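Stalla notebook – 21 Jul 2021 – simulated bedroom, mouse trap pickup

Writing this up before lunch while it's fresh, and also because whoever opens the Kudo project next is going to wonder why I left the grip force limit at such an odd number. Short version: the arm has been throwing things. Long version follows, and I'm sorry, it is long.

The task, for anyone coming over from the kitchen work, is to gather the mouse traps off the dresser, one at a time, and carry them away. They are props with no working spring in the model, just a flat little base with the bar and the red pedal on it. I liked them for this because they are thin and awkward and a bit like the mail and coasters and phone chargers that people really leave on top of furniture. Vulleo (our planner, for newcomers) had done so well on mugs back in June that I fully expected to be finished with traps in a morning. Well!

The fault goes like this. The approach looks lovely. The fingers come down, they touch the edge of the trap, the controller reports contact, and then on closing the trap leaves at a speed no mouse trap should have. Sometimes it slides across the dresser top, sometimes it goes over the front. On one run it went straight through the wall and I found it in the log still falling, bless it. I ran the overnight batch of 900 attempts with nothing changed, to get a baseline, and 63 of them ended with a trap ejected. That is a lot worse than I would have guessed from watching, and it would be a proper safety matter if anyone moved these settings onto the real arm, where the trap would be a real object heading toward a real person's shins.

First thing I suspected was friction, as one does. I raised it on the finger pads, then on the dresser top, then on both, and got fewer slides but the same launches. Second suspect was the solver step. Halving it helped a little and made everything crawl, so I put it back. I spent far too much of yesterday on this and would like that noted with sympathy.

What finally gave it away was turning on the contact drawing and stepping through a bad run a tick at a time, with a cup of tea. The finger tips were going into the trap before the close command was ever sent. The planner aims for a grasp height measured from the middle of the object, with a margin of 6 mm, and that margin was set for the mugs. A mug is tall and forgives you. On a trap the margin takes the tips down through the base and into the dresser top, so the solver has a thin plate wedged between hard surfaces and pushes it out the only way it can – sideways, and fast. The force limit never had a chance to do anything, poor thing, as the energy was already stored up before the fingers began to move.

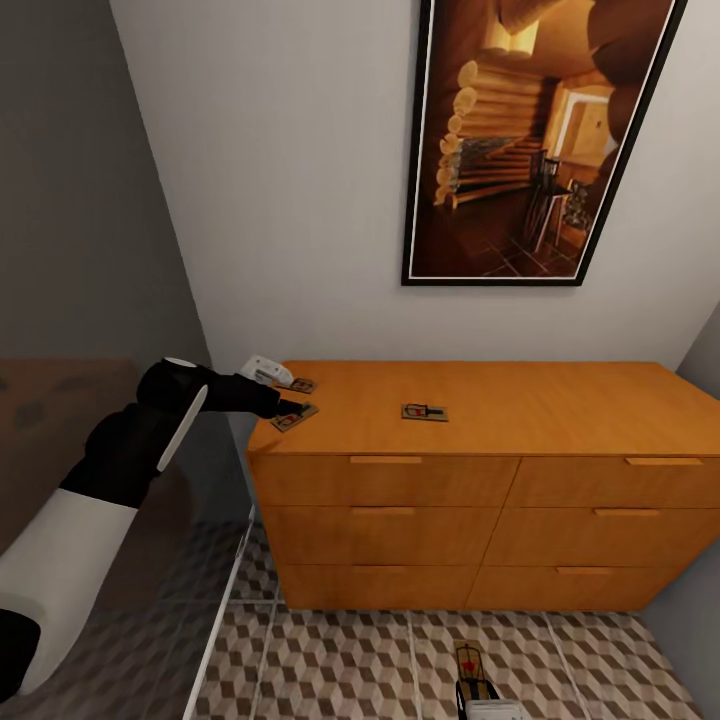 So the fix I have in place for now is in two parts. The grasp height is taken from the top of the support surface instead of the middle of the object, and the descent halts on first contact and backs off a hair before closing. I also dropped the grip force limit to 22 N, which I know looks strange, but I wanted a second line of defense that would trip early and leave a clear line in the log. Please don't tidy it back to the old value until I've had another overnight batch to look at.

I've done a handful of short runs with the new settings and had no launches, though I'm not calling it fixed on a handful. One trap did get nudged into its neighbor on the way down, and that's a separate problem about choosing which one to go for when they sit close together. It has been there all along, I think, hiding behind the bigger one.

Still to do:
Rerun the full batch from the same seeds, old and new settings.
Add a check that stops the run if any object moves faster than the arm could have moved it.
Make sure the mug settings can't be loaded for flat objects without a warning (my own fault, I copied the file).
Keep this build off the real arm. I've put a note in the Skodix launch script, but please mind it all the same.

If you need the bad runs, they are in the Kudo folder under "launches", with the contact drawing saved for each. Kettle's on.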